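Home | Topics | Ask | Members | Help

Does training on a decorated background hurt transfer to a plain one?

Print this page | E-mail this page

Posted November 2018 by Hinata Ebihara

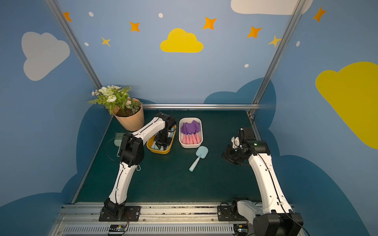 Our group is preparing a short report on a two-arm sorting policy trained from demonstrations, and we would appreciate advice on one result. The policy was trained on 1,000 demonstrations and reached the correct tray in 51 of 60 trials at our own bench. With the walls covered in plain grey card, the figure fell to 21 of 60. The tabletop, the arms and the yellow and white trays were unchanged; only the painted clouds and stars were hidden. May we report this as evidence that the policy relies on the background, or is a further control required?

Chae-won Kwon

The result is consistent with reliance on the background, but it does not establish it. Grey card also alters the colour and amount of light reflected onto the table. I would recommend a second condition in which the card carries a different pattern in similar colours. If performance recovers, lighting is the more likely cause. Please also report results separately for each arm. In the Hamada trials conducted in March, nearly all of the loss occurred on one side, and the pooled figure concealed this.

Katsuhiko Tanabe

Use more demonstrations. We had the same problem and it went away.

Kiyoshi Iwasaki

I would not collect further demonstrations against the same walls, as these would be unlikely to address the matter. Random replacement of the background during training is inexpensive and was sufficient for our work on Plarus. The mask should be checked by hand wherever a light blue piece may be seen against the blue wall, as ours removed several objects along with the background. We trained with 3 random seeds and reported each one. A single seed should be stated as a limitation.

Print this page | E-mail this page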